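My mother made her bed every morning of her life and thought less of people who didn't. I inherited the guilt and none of the corners. After 4 years of living alone I'd like to argue, calmly, that a bed is a shelf you sometimes sleep on, and that we should all stop being so dramatic about it.

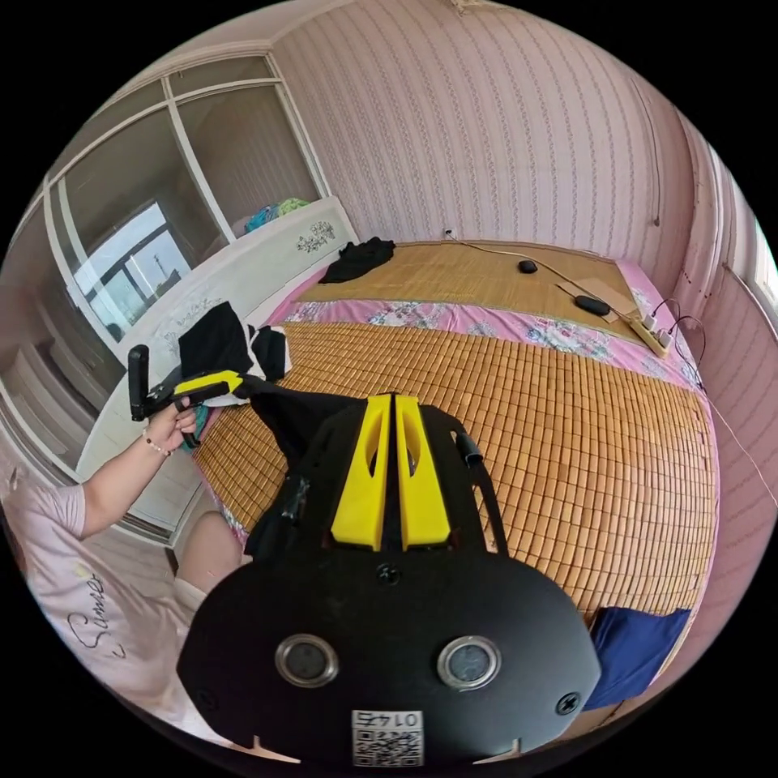

The Case Against Hospital Corners

My neighbor Shona Dalgleish owns 3 sets of "display pillows." They come off at night and go on the floor, and in the morning they go back, like commuters. She has never once put her head on them. I asked what they were for and she said they pulled the room together. The room is ten feet wide. It was already together.

Meanwhile the clothes have to go somewhere. There is a kind of shirt too worn for the drawer and too clean for the wash, and no furniture store in Mostbridge will sell you a place to put it. They'll sell you a bench, which fills up by Saturday. The bed was there all along, flat and uncomplaining.

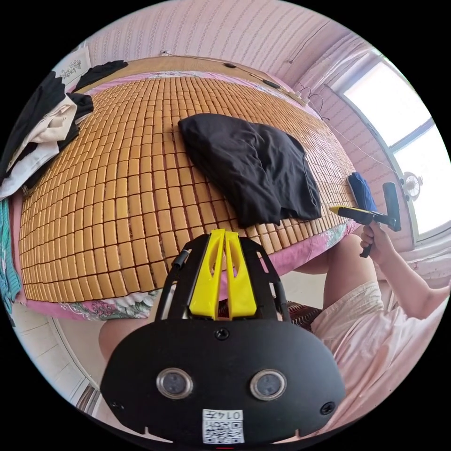

Photo: Fanni Pintér

I do admire a bed with a hard surface. A bamboo mat doesn't wrinkle, so it can't be made badly, and whatever you drop on it looks nearly deliberate. Try that with a duvet. A duvet swallows a sock in November and hands it back in spring.

The tidy crowd will say that a made bed sets you up for the day. Maybe. I've had some rotten days after making mine – and one promotion on a morning when I couldn't have told you where the sheet was.
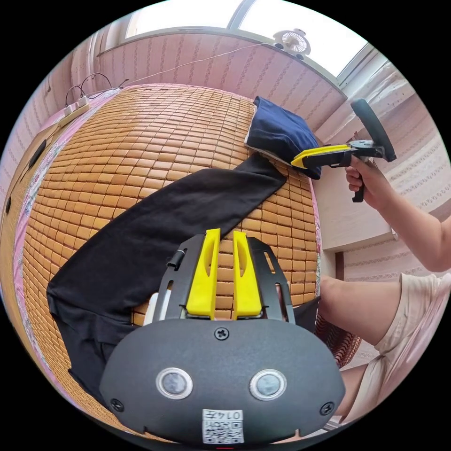 My mother visits next month. I'll make the bed, of course. I'm opinionated, but I'm not brave.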